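**Vanow two-arm bench: buy now or wait for next year's budget?**

**nmarwat**
We have until November to commit the equipment money or lose it. Front runner is the Vanow two-arm bench for the plating line trials. Quote came in at $2,000 under what I had penciled in, which made me nervous instead of happy. Anyone here own one?

**keane_c**
What's left off the quote? Ours from Prastau looked cheap too, then the spare fingers and cables showed up as a separate sheet. Add 20 percent before you show it to anybody with a signature.

**nmarwat**
Spares are $1,376 a year on their plan. No idea if that's realistic. Installation is listed as "by customer."

**hanrahan_f**
"By customer" means you. Figure on 8 working days of somebody good, and put that person's time in the budget as a line, even if finance says it's free.

I'd also ask what food they tested with. Every sales demo I've sat through used one rigid block of something. You plate eggs, right?

**nmarwat**
Eggs, shrimp, small rolled items. Mixed plates. That's the whole reason for looking at two arms.

**TomasNicA**
Gonna disagree with the mood in here. We've had two arms on one rail for a while now and I'd buy it again. Reach overlap matters a lot more than the number on the quote. With a single arm you pay for it in fixtures anyway.

**keane_c**
You'd buy it again with your own money?

**TomasNicA**
Department money, same as everybody. Here's our bench:
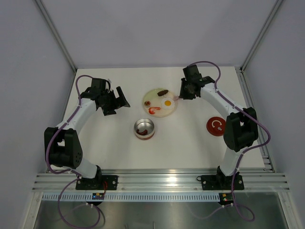
*Two-arm bench with a mixed plate, pot to the left of it. Purple cables run along both arms.*

**hanrahan_f**
Those cables hang in a loop below the rail on both sides. I'd want to know what a replacement costs and how long it takes to ship. Does the Vanow quote list them by part number?

**nmarwat**
It says "cable set, 1." That's it.

**keane_c**
One set for two arms, or one per arm? Get that in writing.

**TomasNicA**
Fair point on cables. I still think you're all pricing this like it's going to fall apart. Foley rents a similar setup by the month if you want to try before signing.

**hanrahan_f**
Rental doesn't help if the money expires. And I've never seen a rental credit survive contact with purchasing.

**nmarwat**
Asked Vanow for an itemized list and a trial with our own plates. If they say no to the trial I'm going back to Prastau for a second quote. Will post what they send.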